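# Tullemthorpe firm says its brick-sorting arms will learn from "anyone with a spare afternoon"

TULLEMTHORPE, October 27, 2019

A small automation firm in Tullemthorpe says it will have a pair of robot arms tidying mixed parts into trays by next summer, and that it won't write a line of sorting rules to do it. Sollitz, which rents a unit behind the old bus depot, is collecting examples instead. People steer the arms by hand through the same chore, over and over, and the recordings are fed to a learning system called Mathew.

The chore for now is toy bricks. They start in a heap on a patterned cloth and have to end up in the proper tray. Sollitz wants 200 complete runs before it trains anything, and it opened the unit to neighbours and local press last week to show how the work is going.

It is going slowly. A run counts only if it is finished without a hand reaching in to help, and the firm admits that a good many are thrown away. Senthil Iyengar, who set up the project, would not say how many. He did say that a practised operator can get through up to 9 usable runs in a day, which makes 200 a fair few weeks of work for a system that will then know something about toy bricks and, as far as anyone can show, nothing else.

"People look at it and see a game," Iyengar said. "The bricks are easy to replace and they don't mind being dropped. What we want is the reaching and the letting go. That carries over." 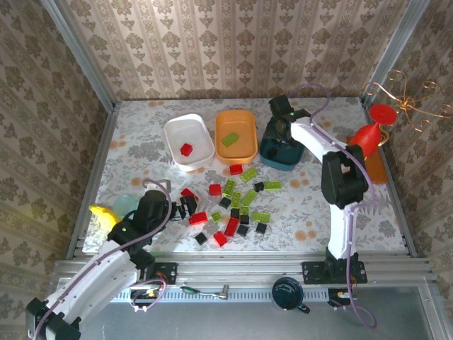 Whether it does carry over is the question, and the open afternoon did little to settle it. Sollitz has a second sort of task planned, with soft items such as cloths and gloves, but no recordings of it yet. Asked what proof there was that practice on one would help with the other, Iyengar pointed to work elsewhere and said the firm's own figures would follow. He gave no date for them.

The firm has tried to get ahead of one common complaint, that these systems learn the room as much as the job. The walls round the table are papered in a busy pattern, the cloth is printed with leaves and blossoms, and things that have no part in the sorting are left lying about, a toy banana and a pale blue ball among them. The plan is to change the paper and the cloth every so often, so that Mathew learns to pay them no attention.

It's a sensible idea as far as it goes. It is also a good deal of trouble to go to over wallpaper, and a factory differs from a table in more than its decoration. Light changes through the day, parts arrive greasy or bent, and someone has usually moved the bin.

Maj-Britt Ljungberg, who ran packing lines for most of her working life and now advises small firms on buying machinery, came along to the afternoon and left unpersuaded. She had no quarrel with the arms themselves.

"They move nicely enough," she said. "But I asked what happens when it gets one wrong, and I was told they'd collect more examples. I asked how many more, and there wasn't a number. If I were buying, I'd want the number."

She also wondered who was being taught. Operators get better at steering the arms as the weeks pass, so the early runs are clumsy and the late ones smooth, and all of them go into the same pile. Iyengar said the firm keeps a note of who recorded what and could leave out the weaker runs later. Ljungberg replied that someone would then have to sit and decide which those were.

Sollitz has so far been paid for by its founders and by Henditz, a parts supplier that would like its returned stock sorted without hiring for it. Henditz has agreed to a trial of two weeks once the system is trained, on a bench in its own stockroom and with its own boxes. Nothing has been promised beyond that. A manager there described the arrangement as "a look, no more".

The claim that caught the eye on the firm's leaflet, that the arms can be taught by "anyone with a spare afternoon", seems a stretch as well. Visitors who fancied a go at the controls last week were allowed one, but their attempts weren't kept. New operators practise for two days before their runs count towards the total. The leaflet doesn't mention this, and Iyengar said the wording would be looked at.

Recording carries on through the winter. Sollitz says it will hold another open afternoon when the 200 runs are done, and that Mathew will do the sorting on its own that time, with the public free to tip out the bricks.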